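Notley Trade Notes
2019-03-05
By Nicanor Echevarría

Kunico wants your weekend packers, or at least their wages

Three of our members have now had the Kunico sales deck land in their inbox, so it seemed worth going to look at the thing before anybody signs. The offer is a two-armed tabletop robot, rented by the month, that picks up small goods and sets them out on plates or trays. Kunico calls the package Plondon. The pitch is aimed squarely at people like us: gift shops, party suppliers, small caterers, anyone who spends October arranging seasonal items one at a time.

The price first. Plondon rents at 1427 dollars a month on a one-year agreement, with a setup visit billed separately at 675. The arms, hands and cameras are in the rental. The table is yours to provide, and so is the person who stands near it. Kunico's deck says that person can be doing other work. I would want that in writing.

I spent an afternoon at the company's demo space with Julián Cordero, who handles small accounts there and who was patient with a lot of rude questions. The task was plate setting with little striped pumpkins.
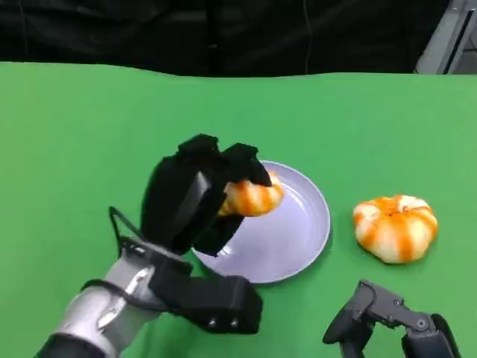

One pumpkin up over the plate, the other still to go.

My first complaint is with the choice of goods. A small ribbed pumpkin is a friendly shape. It's squat, it doesn't roll far, and there are grooves all over it for a finger to find. Ask the same hand to lift a flat cookie in a cellophane sleeve and I suspect you'd get a different afternoon. I did ask. Cordero said sleeves were "on the list," and when I asked how long the list was he laughed and went on to talk about software updates.

My second complaint is about speed. The deck claims 356 placements an hour. I asked where the number came from and was told it was measured with the goods presented in a fixed position, one kind of item, one kind of plate, and no stops. In my shop that hour does not exist. Somebody opens a new case, the case is a different size, half of it is upside down. Kunico will run a trial with your own goods, but the trial costs the same as the setup visit, and you don't get it back if you walk away.

What did impress me, grudgingly, is the hands. They have proper jointed fingers, and for soft or easily bruised stock that could matter a good deal. 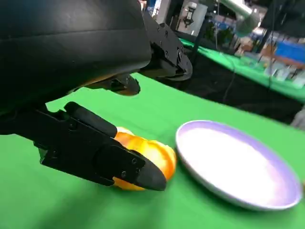 I'd still want to know what a replacement finger costs. Cordero didn't have a parts list with him and promised to send one. It hadn't come when this item went in. For comparison, Kristiansen, which rents out a plainer one-armed machine with a simple two-jaw grip, puts its parts prices on the back page of the contract. It's a duller product and it can't do half of what Plondon is supposed to do, but you know what you're paying when something snaps.

Then there is teaching. Every new item has to be shown to the system by a trained operator, who guides the arms through the job over and over. Kunico's figure is 35 good examples per item for a simple pick and place. Fine, if you sell four things. Our fall catalog at the shop has far more than that, and most of it changes every year. The operator's time is free for the first two items and billed after that, at a rate the deck leaves out. I was told it "depends on the complexity." So does my plumber's.

Insurance is another gap. The rental agreement covers damage to the machine. It says nothing I could find about damage by the machine, whether to your stock or to a plate that belongs to a customer. Ask your broker before you ask Kunico.

Several of you sent in questions ahead of the visit. The one that came up most is answered below, and the others went back to people directly. 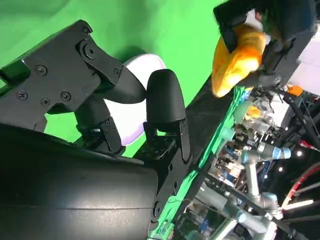 Can I rent it just for the busy season?
Only on paper. There is a three-month option, but the monthly rate goes up by half and the setup visit is charged again each time the machine comes back. By the time you've added that up, you are close to what a pair of good seasonal workers would cost, and they can also answer the phone.

My advice for now is to hold off. If you do go ahead, bring your own worst product to the trial, the one your staff hate packing, and ask for the parts list and the operator rate before you pay for anything. I'll print the parts prices if they arrive.

Comments (4)

Glenda P.
We got the same deck in March. They offered us a free tote bag and no operator rate either.

tray_and_error
Bit harsh on the hands vs. Kristiansen. We rent the Kristiansen and it is hopeless with anything round. Jaws just squeeze it out the side. I'd pay extra for fingers if the price was printed somewhere.

Marcus in Dispatch
Does it need three-phase power? Asking for our unit, which barely runs the kettle.

Glenda P.
@Marcus the deck says a normal wall outlet but read the footnote.

You are receiving Notley Trade Notes because you signed up as a member or subscriber. Manage your email preferences or unsubscribe at any time. This site uses cookies to remember your settings. Accept / Decline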